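L'atelier partagé, nouvelles d'avril

Erkatard apprend la vaisselle, ou presque

Les habitués du fond de l'atelier connaissent Erkatard, le projet à deux bras que Leanne Goodall monte sur l'établi près de la fenêtre. Deux bras, des pinces imprimées sur place, un faisceau de câbles qui a déjà fait trébucher la moitié de l'association, et une ambition modeste : prendre une cuillère sur un plan de travail et la poser dans l'évier. Un enfant de trois ans y arrive très bien, mais les enfants de trois ans se programment mal en Python.

Depuis l'incident de la tasse (paix à son anse), les essais passent d'abord par la simulation. Leanne a donc modélisé une cuisine complète, avec une conscience du détail que l'on aimerait retrouver dans le rangement des forets. Il y a un micro-ondes avec ses deux boutons, un égouttoir noir, une prise au mur. Rien de tout cela ne sert à ramasser une cuillère. On nous assure que c'est important pour l'ambiance, et que le robot doit s'habituer à travailler dans un décor encombré. Soit.

Le compteur affichait 2184 essais simulés au moment de boucler ce numéro. Les premiers consistaient surtout à frapper le plan de travail avec conviction. Une cuillère couchée à plat offre très peu de prise, le manche est mince, et la pince préfère de loin les cubes, comme toutes les pinces. Changement de méthode au 242e essai : Leanne vise désormais l'extrémité du manche, avec le bras droit, pendant que le gauche reste en retrait et tâche de ne gêner personne.
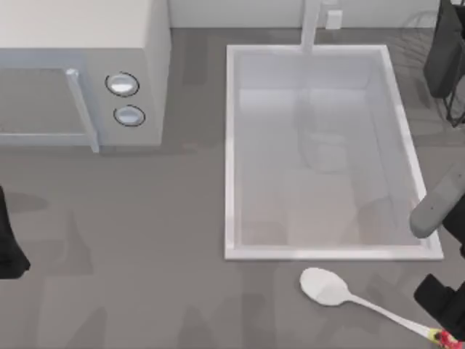

Ce qui reste à faire

La suite se passe sur l'établi, avec de vrais moteurs et leurs vrais caprices. Le poignet droit a du jeu, environnement virtuel ou pas, et la carte Visser redémarre dès que quelqu'un branche le fer à souder sur la même multiprise. Merci de lire l'étiquette avant de brancher quoi que ce soit. Elle est grande, elle est orange, elle a été refaite deux fois.

Leanne cherche aussi :
- un évier de récupération, même ébréché, tant qu'il tient debout ;
- des vis M3 de 23 mm, longueur qui n'existe apparemment que dans son plan ;
- des cuillères que l'on ne tient pas à revoir.

Le code et les fichiers des pinces sont sur le disque commun, dossier Dilby, sous-dossier « pinces_final_v3_vraiment ». Pour un coup de main sur le câblage, passez en soirée, après 19 heures, et frappez avant d'entrer si les bras sont sous tension.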